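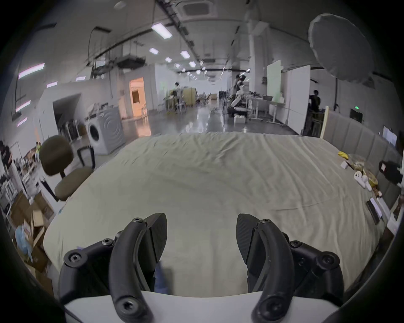

Laut Anqi Shen reicht der Hub der Backen für doppelt gelegten Stoff nicht aus, man solle zuerst die Gelenke neu einstellen. Eingetragen für Samstag, Anschlag jetzt 2 mm weiter außen. Schrauben an beiden Backen mit Sechskant nachgezogen, linkes Gelenk hatte Spiel. Fingerbeläge bleiben vorerst.

Beiges Laken auf dem Bett, Griff von der Längsseite. Falten nicht glattziehen – sonst stimmt der Vergleich mit Februar nicht.

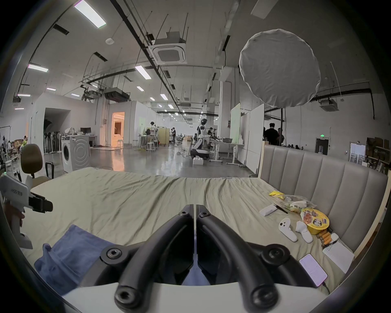

Boden, olivgrünes Tuch

Tuch flach auf den Beton, hellblaue Marker an die hintere Kante. Beide Handgreifer einsetzen. Datei 197 verwerfen, Zeitstempel springt. Neu ab 418.

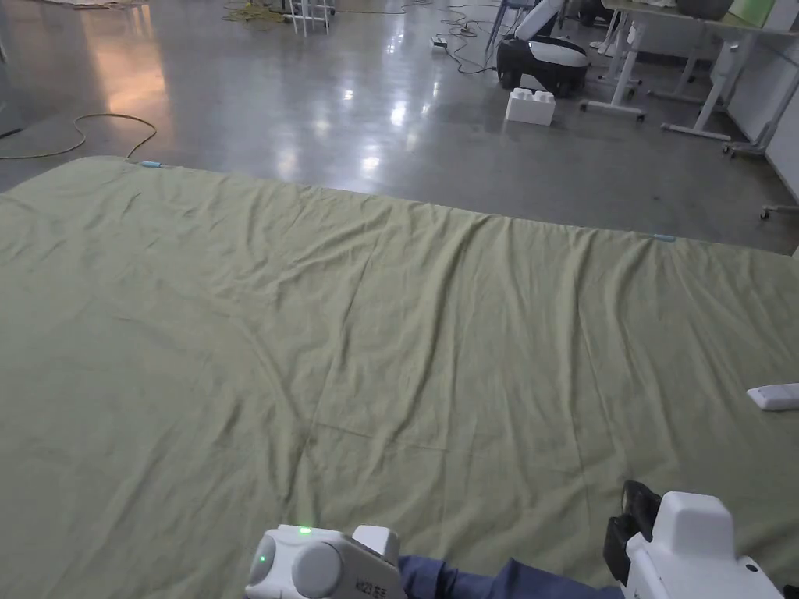 Karthik Howlader fragt, ob die Marker beim Falten nicht stören. Offen. Nächster Durchgang einmal ohne, gleiche Kante.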